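Why is satin so shiny?

Wavberg Kids Explainers
By Jae-in Seol
Jan 12, 2019

Quick one today. Touch your school jumper. Now touch a silky ribbon. Totally different! Same sort of stuff though - thread. So what's going on?

First, weaving. You need two lots of thread. One lot goes up and down. That's the warp. The other lot goes side to side. That's the weft. Over, under, over, under, all the way across. Plain weave. Strong, a bit dull to look at. Most bed sheets and hankies are made like this.

Satin cheats a bit. The thread goes over four or more threads before it ducks under one. Long jumps! Weavers call them floats. Lots of floats side by side make a smooth top, and light bounces off it nearly all in one direction. Shine!

Turn a bit of satin over and the back is often much duller. Try it on a ribbon.

One bad thing about floats. They snag. Fingernails, cat claws, a rough bit on a zip. Be carefull with your gran's best cushion.

Is satin the same as silk? No. People mix these up all the time. Silk is what the thread is made from, it comes from silkworms. Satin is the way it's woven. You can have silk satin, polyester satin, all sorts.

Now knitting. No warp, no weft. Just loops pulled through loops. Loops can open up and close again so knitted things stretch. That's how a jumper gets over your head. Loops hold air too, and trapped air keeps you warm.
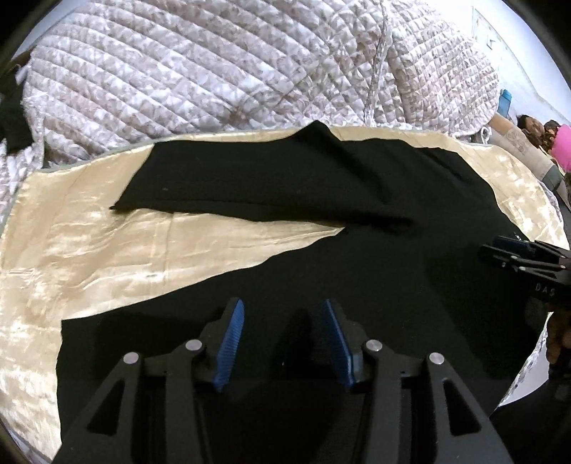

A dark top on a cream satin sheet.

Dark colours soak up more light, so creases in black clothes can be harder to spot. Pale shiny cloth shows every ripple.

Try this at home
You need paper strips in two colours, and sticky tape.
Tape one colour down in a row, side by side.
Weave the other colour over one, under one. Plain weave done.
Now do it agian but go over four, under one. Start each new row two strips further along.
See the long bits? Floats!

Words to know
Warp: threads going up and down
Weft: threads going side to side
Float: a long jump over other threads

Next time: what is felt, and why doesn't it have any threads at all?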